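Lion on the Mop 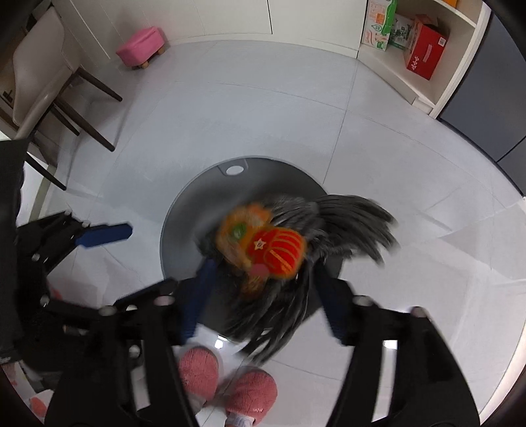 The mop in the grip, lion still on it. White chair at left.

Mayuree had the slippers on. Pink ones. She said if she was going to spend August teaching a machine to mop she'd do it comfortable.

"Again," said Teodor on the phone.

"Again he says."

She squeezed. The blue pads closed on the gray yarn and the lion came up with it, orange mane, one green eye. Her niece had put it there. Take it off, Teodor said the first morning. She didn't. The thing at the depot had to learn real kitchens, didn't it, and in her kitchen the mop had a lion.

Lift. Over the dark disc. Down. Open.

"How many is that?"

"341."

"For you or everybody?"

"You. Everybody is 3,357." Typing. "Ovidiu wants to try it tonight. On the arm."

She sat down on the white chair. Her wrist hurt. Rarkico paid by the lift, not by the wrist.

The depot was on the Bernville road, behind Sârbu Tile. Six in the evening and still hot. Ovidiu Husar had the door propped with a bucket. He'd laid a square of gray tile on the concrete, same kind as hers or close, and the arm hung over it with its two blue pads open.

"No lion," said Mayuree.

"It's a mop. A mop is a mop."

"Fine."

Solange Petrenko had come from Arnora to watch. Good shoes. Arnora had 220 apartments for old people and not enough hands to clean them, and she had been to four of these demos since spring. A towel one. A dishes one, that was bad. She stood with her purse held in front of her like a tray.

"Can it mop?" she said.

"It can pick up the mop," Ovidiu said.

"And then?"

"And then it can put it down."

Solange looked at her watch.

Start. The arm went down nice. Slow, a bit to the left, same as Mayuree went because of the chair, only there was no chair here. It went around the chair anyway. She saw it and her neck went cold. Then the pads closed, on nothing. A hand's width above the yarn. Closed, lifted, carried its nothing over, and opened.

"Again," said Teodor.

Again nothing. The same nothing, same place.

Ovidiu took off his glasses, rubbed his face. "Calibration."

"It's not calibration," Mayuree said. "It's looking for his head."

Quiet. The fan going.

"Whose head," said Solange.

She'd left him in the car, on the dash, she didn't know why she had brought him. She went out and got him. The red front with the gold stripes was dusty from the floor, his star too. She set him on top of the yarn and stepped back and the pads came down left of the chair that wasn't there, and closed, and up he came.

Solange laughed, one bark, then stopped herself.

"So I would need two hundred and twenty lions."

"No no," said Ovidiu. "We take more data. Other mops. Other kitchens."

"How long?"

He looked at Teodor. Teodor looked at the arm. It was holding the mop out over the tile and the yarn swung a little.

"My mother has one of your apartments," Mayuree said. "Number 14. She dosen't want it mopped. She wants somebody to move the chair, mop, and put the chair back how she likes it, by the window, and then sit in it a minute."

"Lenuța does her floor," Solange said. "Lenuța Tănase. Tuesdays I think, or she did. She quit."

"I know she quit."

The arm opened. The mop dropped, the lion rolled off and lay face down on the gray tile. The arm went back up and around the chair and waited for more.

"Again?" said Teodor.

Mayuree went to pick him up. She still had the slippers on, she'd driven over in them.

RECENT STORIES
The Dishes One
Bernville Road, Closed Sundays
What My Aunt Kept in the Freezer
Night Inventory

COMMENTS (3)

gritandgrout
I clean offices 11 yrs. The chair part is right. Half the job is chairs

pell_m
Wait did she quit because of the machine or before? reread it twice and can't tell. Liked it tho

Dorrie K.
More of the mother please. And somebody fix "dosen't"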